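Brestico Home Notes
Kitchen, workshop, children's corner

Keeping a shape sorter complete, clean and pleasant to use
By Marina Karamanlidis
Wed 5 October

In our house the shape sorter lived for a long time in the big basket with everything else. Every time my son wanted it, we had the board and half of the blocks, and we went on our knees to look under the sofa. Since August I do it differently, and several readers asked me to write it down. Most of it is very simple. Some of it I learned from Shuk-fan Tang, who repairs toys for the lending shelf in Ziltineck and has seen every possible damage.

Start with a full set on the table

Before you clean or repair anything, put the board in front of you and try each block in its hole. Do it by hand, slowly, and without a child next to you for the first time. You will find out which block is missing and which one goes in with difficulty. Write the missing ones on a piece of tape and stick it under the board. I wrote mine on a paper and lost the paper.

Some sets have blocks that look like one shape from above and another from below. In our type, the top of the block can be a little house, and under it there are round pegs, and it is the pegs that must find the holes. Adults look at the top and search for a house-shaped hole. Turn the block over first. Then look at the board for the same pattern.

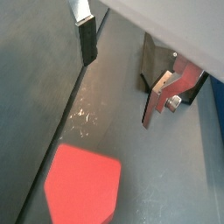
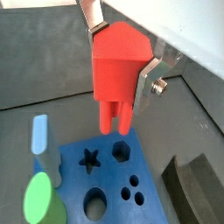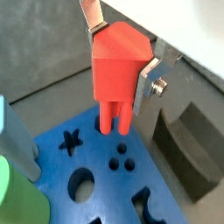
The red block: lying on the work surface in the first picture, over the blue board with its pegs down in the other two.

How to put in a block with pegs

With a block of this kind the peg ends tell you everything. Hold it by the sides of the body, with the pegs straight down, and lower it until the pegs are almost at the board. Stop there and look from the side. If one peg is over its hole and another is not, turn the block a little and keep it at the same height. When you push while it is still turned, one peg goes in and the rest stand on the board, and then the block sits crooked and a child becomes angry with it.

For small hands I let my son hold the top and I guide the body with two fingers. After some days he did not want my fingers anymore. It is also good to keep the board from moving. A piece of rubber shelf liner under it is enough, cut a bit smaller than the board so it does not show.

Give the child only one or two blocks in the beginning. The star is hard because of its many points, so I leave it for later. Round and oval ones are kind to beginners. With the oval, show how the long side of the block goes with the long side of the hole.

Washing the blocks

Plastic blocks can go in a bowl of warm water with a small spoon of dish soap. Leave them 8 minutes and rub them with a soft brush. An old toothbrush is good for the place where a peg meets the body, where the gray dirt likes to collect. Rinse them and put them on a towel with the pegs up so the water can run away.

If your blocks are of wood, please do not put them in a bowl. Wipe with a cloth that you have squeezed well, and then with a dry one. Painted wood that stays in water gets a rough surface, and then the block will not fit for days, or never.

I do not use the dishwasher for any toy with exact parts. Perhaps it goes well many times. One time with us a block came out a very little bent and it was the end of that block.

Do not forget the holes in the board. Bread crumbs fall inside and make a hard layer at the bottom. For small round holes take a cotton swab with a drop of soap water, turn it inside, and finish with a dry swab. For corners of the star use a toothpick with a bit of cloth around the tip. Hold the board upside down over the sink and knock it gently with the palm before you start. More comes out than you expect.

When a block goes in too tight

First wash and dry it, as above. In most cases it was only dirt.

If it is still tight, rub the sides of the peg or block with a soft pencil and push it in carefully. Take it out again and look where the pencil has been wiped off. Only that place needs work. Use very fine sandpaper, make a few strokes, try again. Sandpaper around a flat stick is better for a straight side, and for a round peg you can wrap the paper around the peg and turn it. Wash off the dust and the pencil before the child gets it back.

Never make the hole bigger. Shuk-fan was strict about this when I asked. If you spoil one block, you have lost one block, but if you spoil the hole, other blocks will start to go in there too and the game has no sense anymore.

Take care of the table as well

Children turn the board around while it lies on the table, and sand or a crumb under it will scratch. A dark surface shows every pale line. On our dark table I put a thin felt mat, and I shake it outside every few days. If you already have light marks, try first a damp cloth, because a part of them may be only rubbed-off material from something else. What stays after the cloth is a real scratch, and a mat over it is cheaper than any polish. I tried the polish also.

Where to store it

One toy, one box. This is my whole system. The box should be a little larger than the board, and low, so a child can see the blocks without taking everything out. Mine is a Tsao box with a flat lid and it measures 27 cm on the short side. A shoe box does the same work for some months.

Put the board in first and the blocks into their holes when they can stay there. Blocks that stand too high for the lid go next to the board in a small cloth bag. I sewed one from an old pillowcase, but a laundry net for socks is even better, you see the colors through it and you notice if something is missing. Draw the outlines of the blocks on the inside of the lid with a marker. My son checks them himself now, he puts every block on its drawing before we close. It takes longer than if I do it, and I let him.

Do not store the box on the radiator or behind a window with strong sun. Red fades the first in our home, I do not know if it is so everywhere.

If a block is gone

Look in these places before you buy something: inside shoes, in the toy bag of the stroller, behind the washing machine, in the bed between the mattress and the wall. Ask also at the grandparents.

Lending shelves and second-hand tables often have a jar with single blocks. Bring the board with you, not only a photo, and try the block there. On the Drusau market I paid 85 cents for a hexagon which fits very well, only the color is different. My son likes it more than the old ones.

For small pieces please be careful with babies in the house. Shapes for children over 3 can be too small for a younger brother or sister, so the bag goes on the high shelf when we finish.

Reader question from last time

Someone asked how to remove a sticker from a board without making it cloudy. Warm it with a hair dryer on low, pull very flat and slowly, and take the rest of the glue off with cooking oil on a cotton pad. Leave the oil for a while, then wash with soap. I have tried it on plastic only. On wood the oil can leave a spot, so test it on the underside.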